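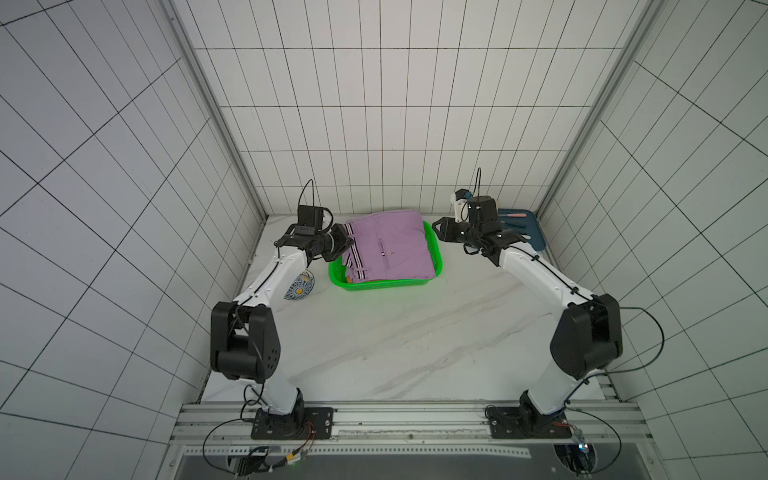

## Coffret de bougies Trinura

Un petit cadeau qui tient dans la poche d'un manteau et qui sent divinement bon — on l'adore ! Le coffret réunit 4 bougies en cire végétale, coulées dans l'atelier Premerau : figue, cèdre, fleur d'oranger et thé fumé (mon faible à moi, surtout en octobre).

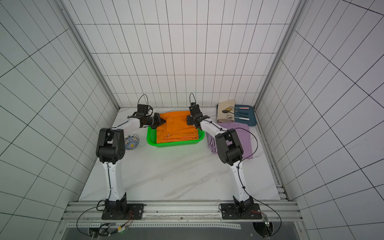

Chaque bougie pèse 80 g et se glisse sans peine dans une chaussette de Noël ou un colis postal. La boîte, en carton épais, ferme avec un ruban de coton, donc pas besoin de papier cadeau !

- Mèche en coton, à recouper avant chaque allumage
- Étiquette vierge au dos pour un petit mot
- Existe aussi en duo : 2 bougies, figue et cèdre

Pour la première flambée, laissez fondre toute la surface — le parfum n'en sera que plus rond.

Réf. Dunton 3000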